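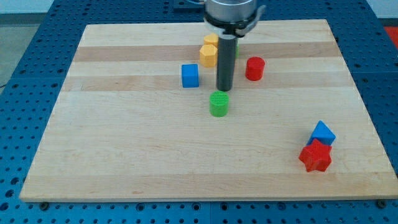

病案编码员的工作

适合9至12岁读者阅读

一个人住院以后,医院会为他建立一份病案。病案是关于这次住院的全部记录,包括医生写的诊断、护士记录的体温和血压、化验结果、手术记录和出院时的说明。一份病案可能只有几页,也可能有上百页。

医院里有一种工作,叫病案编码员。编码员不给病人看病,也不打针。他们阅读病案,把里面写的疾病和手术换成统一的代码。

什么是代码

代码是一串由字母和数字组成的符号,代表一种疾病、一种受伤情况或一项手术。许多国家使用《国际疾病分类》,英文缩写是ICD。在第十版(ICD-10)中,哮喘的代码以J45开头,急性阑尾炎的代码是K35,前臂骨折的代码以S52开头。

第一个字母表示大类。J开头的代码属于呼吸系统疾病,K开头的属于消化系统疾病,S开头的属于受伤。后面的数字表示更具体的情况。小数点后面还可以再加数字,说明骨折的是前臂的哪一个部位。数字越多,说明得越细。

为什么不能直接写病名

同一种病可以有几种写法。一位医生写“支气管哮喘”,另一位医生写“哮喘”,还有医生用英文缩写。人读起来没有困难,计算机按文字查找时却会把它们当成不同的内容。换成代码以后,这些写法归到同一类,计算机就能查找和统计。

代码还有一个用处:不同语言的医院可以比较数据。病名的文字不同,代码是相同的。

编码的步骤

第一步,通读病案。编码员先看出院记录,再看手术记录和检查报告,核对它们是否一致。

第二步,确定主要诊断。一个病人可能同时有几种病。通常来说,主要诊断是这次住院主要治疗的那一种。例如,一个有哮喘的孩子因为急性阑尾炎住院做手术,主要诊断是急性阑尾炎,哮喘写在其他诊断里。

第三步,查代码。编码员先在索引里查到病名,再到分类表里核对。索引像字典的检字表,按顺序列出名称;分类表则写明每个代码包括什么、不包括什么。只查索引、不核对分类表,容易出错。

第四步,录入系统。系统会做简单的检查,比如代码的格式是否正确,代码与病人的年龄是否矛盾。

第五步,抽查。另一位编码员从已完成的病案中抽出一部分,重新编一遍,比较两次的结果。

一个科室的例子

Olivares儿童医院的病案科使用一套名为Irix的录入软件。1月20日所在的那一周,病案科收到615份出院病案,其中345份来自内科各病区,其余来自外科各病区。到周末,375份已经完成编码,剩下的转入下一周。

我们可以算两道减法:
615-345=270,外科各病区的病案是270份。
615-375=240,还没有完成编码的病案是240份。

在完成的病案中,有15份被退回给医生补充说明。退回的常见原因是记录不完整,例如只写了“骨折”,没有写是哪一块骨头,也没有写左侧还是右侧。编码员不能自己猜。即使检查报告里有线索,也要由医生确认并补写,再继续编码。

代码编错会怎样

病人的治疗由医生根据病情决定,不会在编码这一步重新安排。但是,代码编错会影响别的工作。

医院和保险机构结算费用时,常常要用到代码。如果把一次简单的手术编成复杂的手术,费用的计算就可能出错。卫生部门也用代码统计某种病的人数。如果许多哮喘病案被编成普通咳嗽,统计出来的哮喘人数就会偏少。

病案的保密

病案里有姓名、出生日期和病情,属于个人隐私。编码员登录系统要用自己的账号,系统会记下谁在什么时间打开过哪一份病案。与工作无关的病案不能打开,认识的人的病案也一样。做统计时,一般先去掉姓名和住址。

怎样成为编码员

编码员需要学习人体结构、常见疾病的名称和分类规则,还要会使用计算机。有些人在学校里学习相关专业,有些人原来做护理工作,后来接受培训转到病案科。分类规则会更新,已经工作的编码员也要继续学习。Ileva培训中心的初级课程每年4月开课,内容包括索引的使用、主要诊断的选择和手术编码三个单元,练习用的病案都去掉了个人信息。

现在有些医院用软件先给出建议代码,Ririrano就是这一类软件。它读取出院记录中的文字,列出几个可能的代码,由编码员选择或修改。最后提交的代码仍然由编码员负责。

词语解释

病案:记录病人一次就诊或住院情况的全部资料。
诊断:医生对病人得了什么病作出的判断。
主要诊断:这次住院主要治疗的疾病。
索引:按顺序排列的名称表,用来查找代码。
分类表:列出全部代码及其范围的表。
结算:计算并付清费用。

练习

找一个书架,给上面的书设计一套代码。第一位用字母表示类别,例如A表示故事,B表示科学。第二、三位用数字表示更细的分类。写一张分类表,注明每个代码包括哪些书、不包括哪些书。然后请另一个人按照这张表给同样的书编码,再比较两个人的结果。如果有一本书的代码不同,检查分类表中哪一条写得不清楚,并把它改写。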